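Home | Ask | Topics | Small Spaces | Sign in

Desk drawers for tiny stuff - stackable clear ones or a wooden box?

Posted by Dilani Miah in Small Spaces

Hi all! I finally have a real desk after years of working at the kitchen counter, and I am so excited to set it up properly. The top is light wood and I do a lot of card making on it, so at any given moment there are brads, eyelets, tiny clips, stamps and bits of washi tape everywhere. I want drawers that sit ON the desk, because there's nothing underneath except my knees and a very warm dog.

I keep going back and forth between one of those see-through drawer cabinets and a small wooden chest like my aunt has. The see-through kind looks so handy, but I'm worried about two things. Does it scratch the table? And do the drawers slide all the way out and dump everything when you pull too hard? I am a hard puller. My space is pretty shallow too, so whatever I get will have to live at one end and open sideways toward me.

Any advice welcome, and so are photos of your own setups, I love those!

3 replies

Marjan Ghorbani

Oh, get the see-through one! I've had mine since December and I still get a little thrill from looking over and knowing exactly where my gold brads are. With my old wooden box I'd open every single drawer, every single time, and then forget what I was looking for.

On your worries. Scratching: yes, it can happen if grit gets under the base, mostly when you shove the cabinet around. I lay a big white sheet of mounting board on the table and stand the cabinet partly on top of it. The board protects the wood, and you also get a bright clean surface to work on, which is wonderful for small dark things like eyelets (they just jump out at you). When it gets too gluey I flip it over, and after that I buy another one. Mine come from Saha, the art shop in Traltonness, and they'll trim them for you if you ask nicely.

Drawers falling out: depends on the cabinet, so try one in the store if you can. Mine has no stop at all. What helped me was putting the heavy stuff (metal dies, the stapler) in the bottom drawer, so the cabinet doesn't tip when something up high is open. And if the bottom drawer comes out a bit far, it only has to drop a hair before it's resting on the board. I often leave it pulled out while I work and use it as a tray - so much nicer than chasing clips around the table!

One more thing, go for a tinted one if you have the choice. The smoky brown kind hides dust and fingerprints better than plain clear, and you can still see in well enough to find things. Wipe it with a soft damp cloth and a drop of dish soap. Please don't use window cleaner with ammonia in it, it can make acrylic go cloudy. I learned that on a picture frame and I'm still sad about it.

My photo is at the bottom of the page.

Baltasar Rivas

wood. plastic cracks

Florian Oberholzer

I agree with nearly all of what Marjan wrote, and I have 2 of these cabinets side by side for watch parts, so I'm clearly a fan! A few extras. Cut a piece of thin felt or craft foam for the floor of each drawer. It stops the rattling and the little things stay put when you pull hard. Measure the inside of the drawer and not the outside, the walls take up more than you'd think. I got that wrong on my first try and had a lovely set of liners that fit nothing.

For opening sideways, put the cabinet at the right-hand end of the desk with the drawers facing left, if you're right-handed. Then leave yourself a clear patch of table at least as long as a drawer. I kept my tea there for a while. Don't keep your tea there.

Baltasar is right that they can crack, but in my experience that's from dropping them, so carry the cabinet with the drawers taped shut when you move it.

Photo added by Marjan Ghorbani:

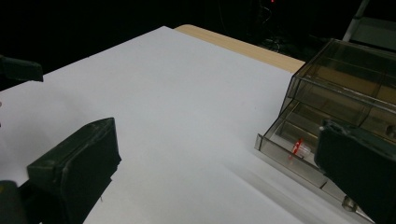 Smoky drawers on the white board, bottom one pulled out

Contact | House rules | © Droltance Community Help | Back to top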